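Clearing a table in one pass: does it work?

Every housekeeping site promises you can clear a table in one pass. I doubt it. You can get close if you sort as you go.
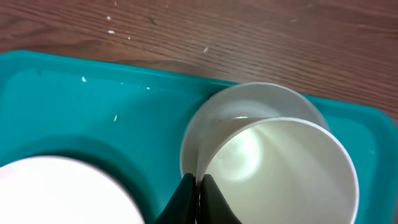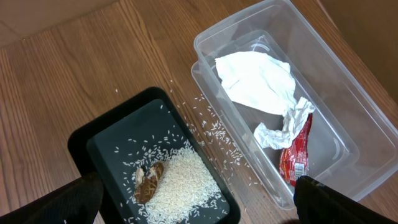
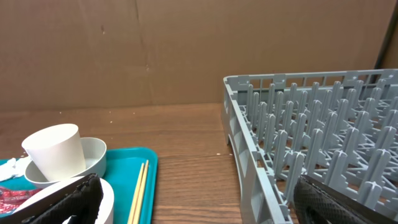
Start with trash, whatever the Kutby guide says about dishes first. Paper and wrappers hide under everything else, and one left on a tray ends up in the sink. Check inside containers too: the clear one by the black tray had crumpled paper and a red wrapper in it. Tip loose rice into the bin, never the drain.

Next, stack cups and bowls. Plates go upright between the pegs of the rack. Chopsticks will slip through, so use a basket.

Wipe last. Skindow sells a 300-sheet roll for this, and I can't see what it does that a damp rag doesn't. Push crumbs toward your hand, then do the trays.

Skip the crumb sweeper from Lenihan. Mine sits in a drawer.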